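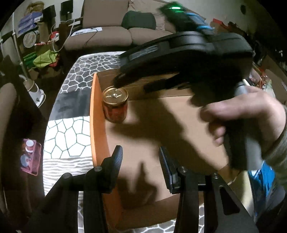

Róisín Conneely told us after her first week that her wrists got used to it sooner than she did, and that the hard part was slowing down. "I open jars at home without thinking," she said. "Doing it with grippers I had to decide where every finger went." She is now in her second round with us and asked for her remarks to go at the top of this call, so that people know what they are applying for.

Call for participants: household task demonstrators, Lirnville and nearby

Prorurcombe is looking for 24 people to show everyday household tasks using a pair of hand-held grippers. You work in your own home, with your own things, at hours you pick. The recordings are used to train robot arms to do the same tasks. You do not need to know anything about robots.

Applications close on 8/31/21. Sessions start in September.

What the work is

You hold one gripper in each hand and do a short task with them in place of your fingers. Each gripper has two fingers that open and close. A camera on the tool records what the gripper is doing. A typical task takes less than a minute. You do it, put things back in a different position, and do it again.

The tasks come from a list we call the Foley list. You will be given a part of it that suits your home. It includes:

Picking up a small jar and setting it down somewhere else
Holding a jar with one gripper and turning the lid with the other
Opening and closing the flaps of a cardboard box
Moving cups on and off a tray
Folding a tea towel or a pillowcase
Putting pens, batteries or cutlery into a container
Passing an object from one gripper to the other

Some tasks are harder than they sound. Lids are slow, and thin cloth is slower. We keep attempts where something slips or falls, provided you mark them as such in the app, so please don't delete them. A dropped jar that you pick up again and finish with is useful to us.

We are after natural variety. Use the bed, the sofa, the floor or the kitchen worktop. You don't need to tidy up first or buy anything. What we do ask is that you change the starting position each time and don't fall into a rhythm where every attempt looks the same.

A smaller number of places (see below) are for remote control. These people come to our workshop at Irnik and drive a pair of robot arms from a desk, using two handles and a screen. The tasks are the same ones.

How much work, and what we pay

Home demonstrators record 200 accepted attempts over four weeks. The fee is £800, paid in two halves: the first when you reach the halfway mark, the second when you finish. Accepted means the recording is complete and the label matches what was done. It does not mean the attempt succeeded.

Most people in the last round worked in sittings of an hour or less. We would sooner you stopped when your hands are tired. Tired attempts tend to be jerky, and the arms copy jerky movement very faithfully.

Remote operators are paid by the shift at the same overall fee, with travel to Irnik covered.

The last round produced 1,007 accepted attempts in total, from a much smaller group. If you took part in that one you are welcome to apply again.

Who can apply

You must be 18 or over and live within reach of Lirnville, as we deliver and collect the kit ourselves. You should be able to hold a light tool in each hand for up to 20 minutes at a time – the grippers are not heavy, but you notice them after a while. Left-handed people are very welcome, and we had too few last time.

You will need:

A phone that can run our app
Home internet good enough to upload video overnight
A socket near where you work, for charging
A room where you can work without other people being recorded

Glasses are fine. So are long sleeves, as long as they don't hang down over the gripper.

If you have a wrist, hand or shoulder injury, please talk to us before applying. It may still be possible, particularly for the remote places, where the handles are supported by the desk.

Training

Everyone starts with a half-day session at Irnik, paid separately. Heikki Väisänen runs it. You will learn how to hold the grippers, how to start and stop a recording, and how to label an attempt. You will also watch a robot arm try a task from somebody's earlier recordings, which most people find more helpful than the written guide.

A few things from the guide, so you get an idea:

Close the fingers gently. You are gripping with the pads at the tips and there is no need to squeeze.
Keep both grippers in your own view and try not to cross your arms.
If one gripper is waiting, let it wait near the object and keep it still.
Finish the movement. Let go, back away, then stop the recording.
Don't help with a knee, an elbow or a spare finger. If the task can't be done with the grippers, skip it and note why.

After your first ten attempts we look through them and ring you with comments. Please don't record any more until you have had that call.

Privacy

The cameras point at the gripper fingers and what is beyond them, so parts of your room will be recorded. Faces should not be. Put away letters, bank cards, medicines with names on and family photographs before you start. Sound is not kept.

You can ask for any recording to be removed up to the point where your second payment is made, and this will not change your fee for attempts already accepted. Recordings are stored under a number, and the list that links numbers to names is held by Rukhsana Sandhu and not shared with the people who work on the arms.

We may show short clips at talks or on our own pages. There is a separate box for this on the form and you can leave it blank.

The kit

You will be lent two grippers, a charger, spare finger pads and a carrying case. If something breaks in normal use, you don't pay for it. Pads wear out and that is expected. Please don't take the grippers apart, even to tighten a bolt – tell us and we will swap the set.

Don't use them with hot pans, knives, open water or pets.

How to apply

Fill in the form on this page. It asks for your contact details, which hand you write with, which rooms you could work in, and whether you would like a home place, a remote place or either. There is no CV and no covering letter. There is a space for anything you do with your hands, such as sewing, model making, catering or care work, but leaving it empty does not count against you.

Kieran Tierney reads the forms and will reply to everyone, including those we can't take. If you are shortlisted he will arrange a 15-minute phone call. Of the 24 places, 18 are for home demonstrators and six are for remote operators.

Questions about fees or contracts should go to Roscoe Szabo through the contact form, marked "demonstrators".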